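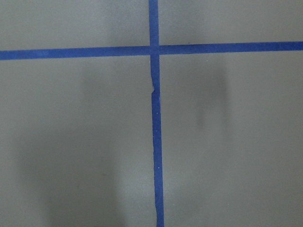
Blue tape cross on the gray work surface, wrist camera view.

Plindholm Group Reports Drift Correction Method for Wrist-Mounted Cameras Using Hand-Laid Tape

PLINDHOLM, February - Researchers at the Plindholm laboratory of Jeder have released results for a method that corrects position drift in robot arms with two strips of painter's tape and the camera already fitted at the wrist. The method, named Orden, needs no printed calibration target and no external tracking equipment. In tests on a single arm, it brought the median position error at the tool tip down to 0.9 mm, from 3.1 mm with correction switched off.

Small arms used for picking and sorting lose accuracy over a working shift. Joints warm up, mounting bolts settle, and the camera bracket may be knocked during a tool change. The usual remedy is to stop the arm, place a printed board in front of the camera and run a calibration routine. At the Plindholm laboratory that routine takes 9 minutes, and it is often put off until an error has become large enough to cause failed grasps.

Orden uses a fixed mark that stays on the work surface. Two strips of blue tape are laid so that they cross. The arm moves to a stored pose above the crossing, takes one image with nothing resting on the surface in view, and compares the tape lines with those in a reference image taken just after a full calibration. The difference is converted into a shift and a rotation, which are then applied to later motions.

The main technical question was how to deal with tape that is not straight. Strips laid by hand have wavy edges and vary in apparent width along their length, and small nicks are common. A method that fits an ideal straight line to each strip carries these defects into its result. Orden does not assume a straight line. It stores the edge profile of each strip as found in the reference image, including kinks and torn spots, and matches later images against that profile. An irregular edge helps the match, as it fixes position along the strip as well as across it. A perfectly even strip gives information in one direction only.

Shadows were the second source of error. The arm and the overhead fittings cast soft shadows on the gray surface, and these change with pose and with the time of day. Early versions of the software worked on brightness and sometimes took the border of a dark patch for a tape edge. The current version works on color difference. Blue tape on a neutral gray surface keeps a clear boundary in color even where the brightness of the gray varies. The crossing, where two layers overlap and the blue can appear denser, is handled separately and left out of the edge match.

The test series consisted of 364 correction attempts over a period of three weeks. The software accepted 344 of them and rejected the remainder. Most rejections occurred in the late afternoon with the blinds open, when low sunlight caused glare on the tape. After a rejection the arm keeps its previous correction and tries again at the next pause in the work. No accepted correction increased the measured error by more than 0.4 mm.

A correction takes about 2 seconds, including the move to the stored pose. Tip position was measured independently with a dial gauge block at four points on the surface.

The team also tested how long a tape cross stays usable. One cross was left in place through 99 hours of arm operation, with objects slid over it during normal picking. Wear at the edges reduced the number of matched points but did not bring it below the acceptance limit. Specks of dust on the tape had no measurable effect. Lifting at the edges had a larger effect, and the software now flags any edge section that has changed since the reference image and ignores it.

The method has limits. It corrects for shift and rotation in the plane of the surface. Height error is estimated from the apparent size of the pattern and is less precise, with a median of 1.8 mm. It does not replace a full calibration after a collision or a camera change. All results so far come from one arm, one camera model and one type of surface - a flat, matte gray sheet - and the figures should not be carried over to glossy or patterned surfaces without further tests.

Work on the next version has begun with Herrero, a maker of small assembly cells. It will cover two-arm stations in which both wrist cameras refer to the same tape cross, and a comparison of tape colors on darker surfaces.

The Orden software, the reference images and the full log of correction attempts, including rejected ones, are available from Jeder on request for research use. A technical report describing the edge profile match is in preparation.

About Jeder
Jeder develops measurement and calibration methods for light industrial robots. Its laboratory is located in Plindholm.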